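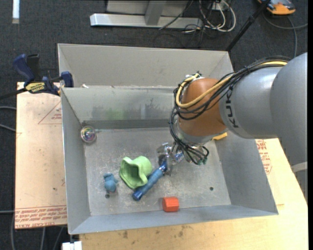
Gripper trials: where we've gotten to since June
Posted 10/24/25 in Workshop News

Quite a few of you have written in asking what ever became of the gripper comparison we promised back in the June issue, and the short answer is that it's still going, it has been a great deal of fun, and it has eaten far more of our summer and fall than we ever planned to give it. The long answer follows, so get yourself a cup of coffee!

For those who are new to the list (welcome, by the way), the idea was to take the bin-picking job we already had running and swap out only the hand on the end of the arm. Same arm, same metal bin, same awful mix of toys and household odds and ends. We had three candidates. The Vodus is a plain two-finger parallel gripper and the one we've used the longest. The Cikik is a suction cup with a little bellows on it. The Wolletti also has fingers, but longer ones, with a gentler closing motion and more adjustments than we knew what to do with at first. We had hoped to include the Puma as well, but the adapter plate came with the wrong bolt pattern and the replacement is still on its way.

Each gripper was supposed to get 300 tries. In the end we logged 706 picks in all, so if you do the arithmetic you'll see that we're short, and I'll own up to that right away. The Vodus and the Cikik each have their full 300. The Wolletti has the other 106 and is still catching up, so please don't take anything I say about it as final.

Now for the fun part. The suction cup was wonderful on anything with a flat side. Faceted blocks came up again and again with hardly a fuss, and it was quick about it, too. But give it something hollow with a wavy rim, or a lumpy little figure with no smooth patch bigger than a dime, and it would hiss away and come up with nothing. We tried a softer cup for a couple of days and it helped some with the figures, though it wore out sooner than we liked.

The Vodus was the steady one. It doesn't do anything beautifully, but it does most things, and after all this time we know its moods. It likes a handle. Anything long and round lying at a slant across the floor of the bin is a good target, provided the fingers come down square to it, and we spent a whole week teaching the planner to turn the wrist before the descent instead of during it. That one change did more for us than any of the hardware, I think. Where it has trouble is with things right up against a wall, and shiny round things in the corners are the worst of the lot. The camera gets confused by the reflections, the fingers run out of room, and the arm stops with that polite little clunk we've all come to dread.

The Wolletti is the one I'm fondest of so far, and I'm trying hard to be fair about it. The longer fingers get down alongside things the Vodus can't reach, and when two objects are touching it's better at taking the one we asked for and leaving its neighbor alone. It is slower, though, and the extra length means we had to raise our safe travel height by 4 inches, which adds a bit to every single cycle.

A few of you run setups like ours at home or at school, so let me pass along some practical things. Clamp your bin. We lost 2 full days of results when ours crept a little on the boards and every pick afterward was off by the same small amount. Route your cables with the wrist turned all the way one direction, then all the way the other, and leave enough slack for both before you tie anything down. Check your connectors at the end of the day, too, especially the ones closest to the wrist. And write down which objects you put in the bin before each run, even when you're sure you'll remember. We were sure, and we didn't.

As for what's next, we'll finish the Wolletti's picks, start on the Puma once its plate arrives, and then go back and run the suction cup once more with a second camera angle, which several of you suggested and which we should have thought of ourselves. The full log will go up on the downloads page when it's done, along with the notes on the wrist planner. If you have a gripper you'd like to see in the next round, or a particularly nasty object you think we should toss in with the others, just reply to this newsletter and tell us about it. The last batch of suggestions was terrific, and we're still working our way through the box.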